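Film Club > Meetings > Minutes

28/11/2023
Minutes taken by Dalal Nseir

We got going a little late, what with the tea and everyone wanting to talk about the Tannous shorts, but 19 members had settled into their seats by the time the lights came up. The July minutes were read and accepted, with one fix: the film we saw that night was "Bralness," and I had spelled it with one s. My apologies to all who noticed!

1. The winter screening

After a long and very friendly talk we chose "Nendetine," the documentary on the old ferry families, over the two comedies. The vote was 17 in favor, with two members asking that a comedy be kept in mind for spring.

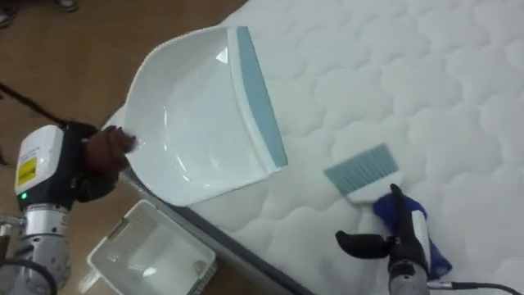 The director has kindly agreed to stay for questions afterward, and we thought half an hour would be plenty, though we said that last time too and were still chatting in the lobby at closing.

2. Hall and money

The Feltmont Theater has offered us its small hall at the same rate as before. Our balance stands at $2,495, which covers the hall and the screening fee and leaves a nice cushion for refreshments. 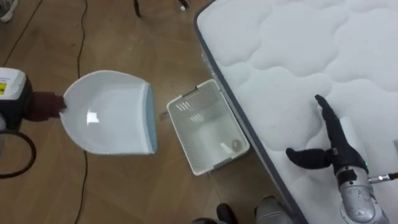
Dalal Nseir

I was asked to write to the Feltmont and confirm, and to find out whether we can get in early to test the sound, as the last few rows had trouble hearing in July.

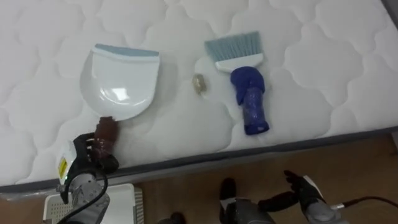

3. Subtitles and other business

Several members would dearly love subtitles at every showing, English-language films included. This was warmly received and agreed for a trial season. 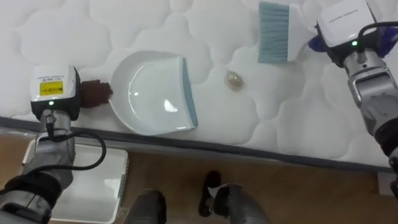
We also talked over the start time, and 7 p.m. won out, with doors open half an hour before. Anyone who can bring a dessert should let me know. The next meeting will be held after the screening, date to follow by email.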